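The Lake That Hums Back

Go out to Lake Geltby on a still night and the first thing you notice is how loud quiet can be. Frogs, a loose chain knocking on the dock, the odd truck up on the county road. Then, if you're lucky (and I was, on my third try), something underneath all that. A low note, steady, more in your ribs than your ears. It lasted long enough for me to put down my coffee and forget where I'd put it.

People in the town of Morgan call it the Geltby Hum, and they've been arguing over it for 140 years. The oldest account I could find is a letter in the county library from a man who ran cattle on the north shore. He wrote that the lake was "singing like a kettle" and that his cows would not go near the water until noon. He doesn't say a word about monsters. The monster came later, and I love the monster, so let's get to it.

Its name is Randalar, which sounds like a medieval wizard but seems to have started as the name of a rowboat. The Randalar was found drifting one February with its oars neatly shipped and a long, wet groove worn across the stern, as if a rope as thick as a man's leg had been dragged over it. Within a few years the boat had dropped out of the story and the name had slid over to whatever made the groove. Every town should be so lucky with its paperwork!

Sightings since then come in two kinds. There are the back-and-neck stories, where a dark shape rises off the point, rolls and goes under without a splash. Those tend to happen at dusk, and they tend to happen to people who were looking for something else, like a lost lure or a dog. Then there are the wake stories, which I find much harder to shake. A V of ripples crosses flat water with nothing at the front of it – no boat, no beaver, no duck – and breaks on the shore hard enough to rock the moored canoes.

I spent most of a week going through the logbooks kept by the Budivberg Field Club, which has been writing down odd events around the lake for 62 years. I can't recommend this enough as a way to spend a vacation. The club began as a birding group and never really stopped being one, so a page might give you an osprey, a pair of mergansers, and then "large moving swell, no cause seen, wind nil." The handwriting changes, the pens get better, and the entries stay wonderfully flat. Whoever saw the swell also saw fit to note that the blackberries were early. 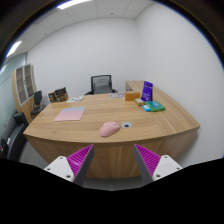 One Morgan reader who heard I was writing this sent me a long message saying that I had it all backward, that the hum was the real mystery and Randalar only a story people hung on it so they'd have something to point at. Her grandmother heard the note through the floor of the house, well away from the shore, and never once claimed to have seen a thing in the water. "You can't put a floor on a T-shirt," she wrote.

She may be right. The entries do keep the two apart more than I expected. When the club members heard the hum, they seldom saw anything, and when they saw the swell, the night was usually silent. I'd driven up assuming one big animal with one big voice, and by the middle of the second box of logs I had to give that up.

So what is it? The explanations are fun in their own right. Gas working its way out of deep mud can make a surprising racket. A long, narrow lake can slosh like a bathtub when the air pressure shifts, and a slosh like that might send a lonely wave down the shore with no boat in front of it. Big sturgeon come up for reasons of their own, and a big sturgeon in low light looks like something that should have died out with the dinosaurs. Put those together and you can cover a good share of the reports.

You can't cover all of them, though. Nothing in that list explains the groove on the rowboat, or the night when 3 separate entries, from different ends of the lake, describe a pale light moving under the surface against the current. The times don't quite match. The direction does. I read that page over and over, then went outside and stood in the parking lot for a while.

If you want to try it yourself, go in late summer, after the boat rental has closed and before the fog sets in. The public dock on the east side is open all night and has a decent bench. Bring a sweater, turn your phone off and give it until 2 in the morning at least, which is when I heard my note. Wakes seem to favor the reedy end, by the old ice house, but the mosquitoes favor it too.

I'm going back in October. The club has said I can sign the log if I hear anything, provided I also write down the birds.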